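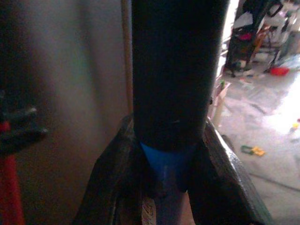
We use cookies to remember your region and quote list. Accept | Settings

Products > Bioprocess Equipment > Screw Dryers > Ilden 470

Ilden 470 Continuous Screw Dryer

The Ilden 470 is a continuous low-temperature dryer for wet biomass and food processing by-products. It is built for plants that have a steady stream of pulp, press cake or fiber and want to sell it as feed or feedstock instead of paying to have it hauled away. Typical inputs are sugar beet pulp, potato fiber, brewer's grain and digested solids from biogas plants.

Material enters through a top hopper and is carried along the heated trough by a slow-turning hollow screw. Hot water or low-pressure steam runs through the screw and the trough jacket, so the product never touches the heating medium. Many customers run the dryer on waste heat from a neighboring process. Vapor is drawn off through two ports in the cover and can be sent to a condenser or a scrubber.

The trough is 470 mm wide inside, and that is where the model number comes from. The older Ilden 474 used a slightly wider trough and a different end bearing. Screws and covers from the 474 do not fit this machine – please check the plate on the drive end before ordering parts. 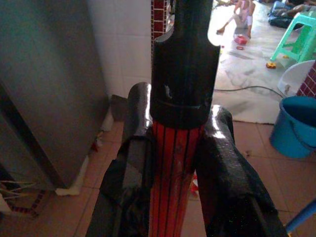
Standard supply includes the dryer body, drive motor and gearbox, rotary joint, support frame and local control panel. The infeed screw conveyor is sold separately. So is the discharge cooler, which we recommend for anything going straight into bags. All product-side parts are stainless steel. The frame is painted carbon steel, with a galvanized version for outdoor sites.

Controls cover screw speed, jacket temperature and outlet moisture. The panel can run alone or take its set points from a plant system. Motor load is logged, and the dryer stops the infeed if the load stays high for more than 40 seconds. The delay can be changed from the service menu.

Installation and service

The dryer ships in one piece on its frame. Your site needs a level concrete floor, a crane or forklift rated for the load, and clear space at the drive end equal to the length of the screw so it can be pulled for inspection. Pulton handles start-up and operator training. Our service group does yearly bearing and seal checks, usually in May, before the beet and potato season begins.

Trial runs

A small test unit is kept at our Brenano workshop. Send us a sealed drum of your material and we will return a dried sample with a moisture curve and a heat use figure. Sticky or high-sugar materials may need dry product mixed back in at the inlet – the trial will show how much. Trials are booked through Krystyna Szewczyk. For sizing questions and layout drawings, contact Efren Saludo. Spare parts for all Ilden dryers, including the 474, are handled by Refugio Zavala.

Lead time depends on the gearbox and is confirmed with the quote.

Filed under: Drying and Dewatering, Biobased Feedstocks, Waste Heat Use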